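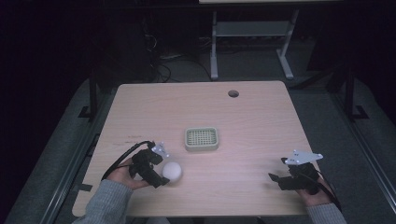
Adjoa Owusu

Project report, submitted 11 June 2020

Background

My project compared two sets of finger tips for the hand-held grippers in our lab. The grippers are used in pairs, one in each hand, to record a person doing a task at a table. The recordings are later used to train a pair of robot arms. If the tips slip or push the object away, the recording has to be thrown out, and we were throwing out too many.

The first set was the flat black tip that came with the grippers. I call it the Sterka tip in this report, after the supplier. The second set was a softer curved tip from Benedetti, which costs more and wears faster. Skumus also makes a tip that fits, but it did not arrive before the end of April and I left it out.

The task

I used the same task for both sets. A white ball and a small square basket are placed on the table. The operator picks up the ball with the left gripper, puts it in the basket, then takes hold of the basket rim with the right gripper and moves it to the right side. I chose a ball because it rolls. A block would have been easier and would not have told us much about the tips.

The basket has a grid of small openings in its base, and it is light enough to slide when it is bumped. At first I wanted to tape it down. My supervisor said to leave it free, and I agree with that now, as some of the clearest differences between the tips showed up at the basket.

Each gripper carries a white triangular marker plate on top, which the tracking software uses to find its position. The cables run back from the grippers toward the computer. Cable drag was a problem in the first week. When the left cable was too short it pulled the wrist back just as the jaws were closing. I gave it more slack and repeated all of the runs made before the change.

Runs

I did 17 runs with each set of tips, over 2 days. A run counted as good if the ball went into the basket on the first try, the basket reached the right side, and neither marker plate was lost by the tracker. Everything else counted as failed, even when the operator recovered. I was the only operator, and that is a weak point of the study.

With the Sterka tips, 3 runs failed. In two of them the ball squeezed out of the jaws as they closed and rolled toward the edge of the table. This happened when I came in too high – the flat surface touches the ball above its middle and pushes it down and out. The third failure was at the basket, where the tip slid off the rim.

With the Benedetti tips, 2 runs failed. Neither was a dropped ball. In one, the tip stuck to the rim and dragged the basket when I opened the jaws. In the other, the tracker lost the right plate for long enough to spoil the recording. I do not think the tip had anything to do with that one, but the rule was set before the runs and I kept to it.

What I make of it

The difference in failures is too small to say that one tip is better. What I can say is that they fail in different ways. The flat tip needs a lower approach to the ball. The curved tip forgives a high approach but does not let go of thin edges cleanly.

There was also a difference in how tiring they were. The flat tips need a firmer squeeze, and my left hand was sore by the end of the first day.

Tracking data was logged with Etham, the lab's own recording program. It stops writing to a file after 3,000 samples and starts a new one without a warning, so long runs are split in two. Anyone who takes over this project should join the files before working out timings. I lost most of an afternoon to this.

Next steps

The Skumus tips should be tested with the same task and the same rules. I would also use a second operator, and add a run where the hands change roles – right gripper for the ball and left for the basket. The spare tips and my run sheets are in the drawer under the bench.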